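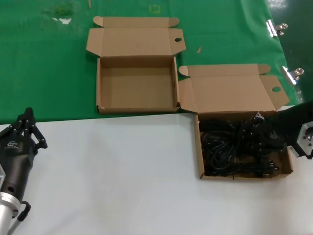

Changing the thyroid dose, month three

The cat's last blood test was in June and the dose has gone up again, from one tablet in the morning to one and a half, split across the day. The vet at Gresthorpe wants another sample in four weeks. Blood pressure was 167 on the first reading and came down once she had settled, so no treatment for that yet.

Weight is the figure I can track at home. I use kitchen scales with the tare set for her basket, always before the morning feed. She was 2247 grams at her lowest, which is poor even for a small cat. Since then she has put on 62 grams. That is within what a full bladder could account for, so I am not reading much into it.

Food is now Jodden wet, four small meals. She left the Seketti kidney biscuits untouched for two days and I stopped offering them. Appetite is still too high – she shouts from five in the morning – and the vet says that should ease as the hormone level drops. 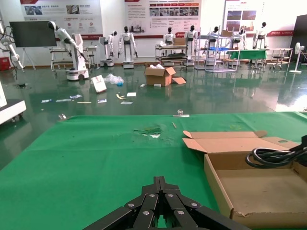 No. 1832

Tablets: the half has to be cut cleanly or it crumbles. A kitchen knife was no good. The Tran cutter works if the blade comes down in one quick push. I hide the piece in a bit of soft paste and give a second, empty piece straight after, so she swallows the first without chewing.

Side effects to watch for are vomiting, scratching at the face and going off food. She was sick once, on the second evening of the new dose, and not again. I have written it on the chart with the time.

Kidney values will be checked on the same sample.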